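Minutes, Lanero Toy and Play Library, summer planning meeting
Aug 5, 2020

Present: Fatima Engelbrecht (chair and notes), the Batista family, both of the Zelletti sisters, and four of our regular Saturday-table parents. Apologies came from the Lilta Street group, who sent along a very kind note and a list of things they'd like to borrow.

**1. Welcome and the notes from May**

Fatima thanked everyone for coming out in the heat and for bringing so much iced tea. The notes from the May meeting were read and agreed, with one small fix: the puzzle shelf is to be moved next to the window, and the notes had it next to the door. The shelf has been moved already, so this was mostly for the record, but it's nice to have things right.

**2. Money**

We had $329 in the play fund at the end of last month. Out of that we have promised $90 for new storage tubs and $70 for the repair of the big dollhouse, whose front wall has come off its hinges again. Mrs. Batista asked whether we could get the hinges cheaper, and the older Miss Zelletti said she has a drawer full of hinges at home and would gladly look through it. If she finds a pair that fits, the $70 goes back into the fund and we'll talk about it next time.

**3. The pretend-kitchen and sorting sets**

We spent the longest on this one, and happily so, as it's the corner the children love best. Fatima reminded us that the sets have grown in a rather wandering way over the years, and that a family who takes one home ought to be able to see at a glance what belongs together. The plan is to keep each set simple: one plate, a few soft foam shapes, and a mat to play on so that things don't skid across the table or make a racket on it.

There was a good long talk about mats. The thin ones we bought last year curl up at the corners and the little ones pick at them, so most people were in favor of something thick that lies flat. Mr. Batista prefers a plain color, because a busy pattern makes it hard for small children to find what they've put down, and several parents said they had noticed the same thing at home. We agreed on plain mats for all the sets.

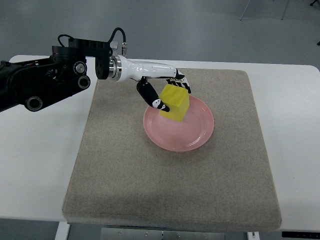
On plates, everyone liked the idea of a raised rim, so that a child who is "serving dinner" can carry a piece of pretend cheese or cake across the room and still have it when she gets there. Bright colors were preferred over white, as the white ones tend to vanish on a white table (and we have two white tables, so this does come up). The younger Miss Zelletti said the foam cubes should stay in the sets even though they aren't shaped like any food at all. Her nephew has served her the same cube as butter, as a lemon and once as a birthday present, and she thinks the plain shapes get far more use than the molded vegetables. There was a lot of nodding at this.

One parent asked about washing. Plates can go in the sink with warm soapy water as usual. Foam pieces are to be wiped with a damp cloth and left out on a towel overnight – please don't put them back in the tub the same evening, as we had a musty one in the spring. Mats get a shake outside and a wipe.

Agreed: we'll make up 14 sets, each with a card inside the lid listing what should be in it. Mrs. Batista will write the cards, as her handwriting is the one everybody can read.

**4. Requests from Lilta Street**

They would like two of the sets as soon as they're ready, plus the wooden train for a month. Everyone was glad to say yes to the sets. The train is promised to another family first, so Fatima will write back and offer it after that.

**5. Anything else**

The younger Miss Zelletti wondered if we might have a low bench for grandparents near the play corner, as the floor cushions are very comfortable until it's time to get up. This was warmly supported and Mr. Batista will measure the wall.

A bag of marbles was handed in with no name on it. It's in the top drawer of the desk, on the left, if anyone comes asking.

**To do**

- Fatima: order the tubs, reply to Lilta Street
- Older Miss Zelletti: look for hinges
- Mrs. Batista: set cards
- Mr. Batista: measure for the bench

The date of the next meeting will be pinned up by the sign-out book.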